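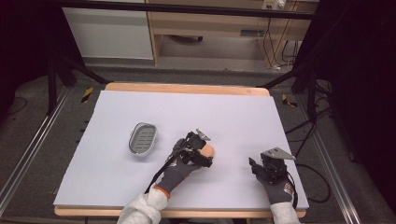 Left gripper closed on the small rounded piece, soap dish to the left, right gripper empty.

Clastby Hand-Held Gripper Pair: Review After 12 Weeks

We bought the Clastby pair to record demonstrations for a two-arm robot that does small household chores. You hold one gripper in each hand, do the chore yourself, and the software turns your hand motion and the jaw opening into something the robot can be trained on. Before this we used the Ziltier remote-control station, where you sit at a desk and drive the arms with two leader arms. I still use both, so a good part of this review is a comparison.

Setup

The box had both grippers, the cables, two sets of finger pads and a printed card with a link to the manual. Getting the first recording took us an afternoon. Most of that went to calibration, where you open and close each gripper fully 8 times and then move it through a set of poses. The instructions skip a step: you have to restart the recorder after calibrating or it keeps the old values. I lost a morning of recordings to that.

The grippers are wired. I thought I would mind this more than I do. The cable is long enough to work across a normal table, but it pulls a little when you turn your wrist outward, and on a long session you notice it. Run it back over the glove toward your wrist and it stays out of the way of the jaws.

In use

Our main test is a soap dish task. There's a small rounded piece that has to be picked up and set in an oval dish with slots in the bottom. It sounds simple, and by hand it is. With grippers it takes some practice. Squeeze a smooth round thing off center and it shoots out sideways. After a day or so I learned to come down with the jaws straight and close slowly. That matters beyond your own comfort -- the robot learns your speed and your bad habits along with everything else.

A smooth session gives me 24 good demonstrations before I want a break. With the Ziltier station I was happy with 8 in the same stretch, and my shoulders were worse at the end of it. The Clastby motions also look more natural when played back. With remote control I tend to stop, check, move a bit and stop again, and a model trained on that does the same thing.

The jaws open and close with very little play. Grip force is up to your fingers, and there's no readout for it, so two people will give you two different styles of grasp. If you have several people recording, let them practice together first.

What you give up is knowing whether the robot can do what you just did. Your arm bends in ways that the robot's arm can't. Out of our first batch, 3 recordings had to be thrown away because I had reached across myself and the robot couldn't follow. With remote control this never comes up, as the arm simply stops at its limit while you're driving it. Romow, the replay program we use, flags these now, but only after the session is over.

Using two hands

Having a pair is the reason to buy this set over a single gripper. Handing something from one side to the other is easy to record, and so is steadying a dish with one gripper while the other does the work. For one-handed steps, decide ahead of time where the idle hand goes. I keep mine low, with the jaws open, on its own side of the table. When I let it drift, the trained robot waved its spare arm around for no purpose.

Comfort

Fine for an hour. Past that my thumbs get sore. I wear work gloves, which helps with rubbing, though you lose some feel. People with small hands have told me the reach to close the jaws is a stretch. A second handle size would fix that, and I'd pay extra for it.

Wear

One set of finger pads was smooth by week 8, and I swapped it. The replacements from Đorđević fit after a light trim and grip slightly better than the originals. One cable connector has worked loose twice. I put a wrap of tape on it and it has held -- still, at this price it should lock.

Should you buy it?

If you need a lot of tabletop demonstrations, yes. It's faster than remote control and easier to teach to a new person. If your work is close to the edge of what your arms can reach, or you need to record force, I would stay with leader arms or at least keep them on hand.

Rating: 8 out of 10. I took off one point for the connector and one for the calibration instructions.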